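# Writing down the rules for hand-held gripper sessions

In December I finished the third version of our house rules for demonstration recording, and I promised to some readers that I will publish the reasoning. The rules are for people who collect manipulation data with two hand-held grippers. I wrote the first version at Moltano, where it was one page and mostly a list of complaints. The present one is longer, but I think it is easier to follow.

My first principle is that a rule must be checkable by a tired person. "Move naturally" is a nice sentence, but two operators will understand it in two ways. So I changed it to: "Do not start the grasp before both fingertips have stopped beside the object." Anybody can look at a recording and say yes or no.

The second principle concerns the markers. Our grippers carry printed cubes, and the tracking depends on them. The rule says that a sleeve, a cable or the other hand must not cover a cube while the object is being touched. A short cover during the approach is allowed. In version one I forbade it completely, and from the first 258 recordings we had to reject 200. Many of those were perfectly usable, and I still feel sorry for the operators who repeated them.

Then there is food. At Camargo the old custom was to use only rigid objects, cups and blocks, because they forgive a hard squeeze. I wanted fruit in the plan, for the simple reason that people at home eat fruit. This needed its own section:

- One piece on one plate. Do not stack.
- The plate stays on the desk during the whole take, unless the task card says to lift it.
- Change the piece when its edge is broken. Do not turn the damaged side away.
- Wipe the finger pads before the next take, also when they look clean.
- Nobody eats at the desk, and nobody eats the test pieces.
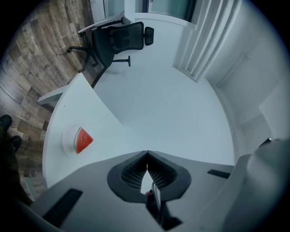

Watermelon on the plate, seen from a gripper and from head height. 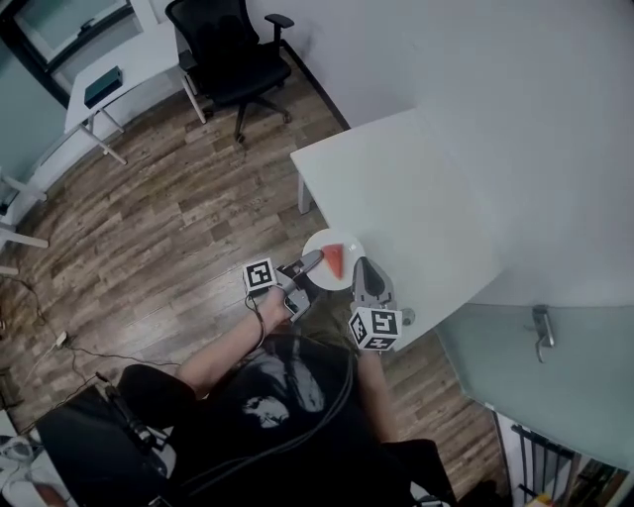
The section on soft objects took me the longest time. I tried first to give a maximum closing width for each fruit, in a table. It was a bad idea. A slice is thin at the point and thick at the rind, and two slices from the same melon can be very different. Now the rule asks the operator to close until the piece does not slide, and then to stop closing. If the piece breaks, the take is kept and marked as "damaged". I insist on this. A data set in which fruit never breaks teaches a wrong idea about fruit.

About the position of the plate there was some discussion. One colleague wanted a taped cross in the middle of the desk, the same for every take. I was against it, and the text now says that the plate must stand fully on the desk, at any place that the operator can reach without stepping. The edge is permitted - but the whole base of the plate must be supported.

I have also a rule about stopping. The original plan from the Gremevico project asked for 3000 takes and gave no word about breaks. Our text says that the operator stops when the wrists become heavy, and that the coordinator may not ask for "just one more". A gripper is not a heavy tool, but holding two of them forward for a long time is a different matter than lifting one for a minute.

What I did not solve is the naming of failed takes. We have "damaged", "dropped" and "missed", and there is always a take which is a little of each. The Drarkton people use a free text field, and I have read many of these fields, and I would not recommend it. For the next version I am thinking to allow two labels at once, with the first one meaning what happened earlier. If you have tried this in your own lab, please write to me how it went.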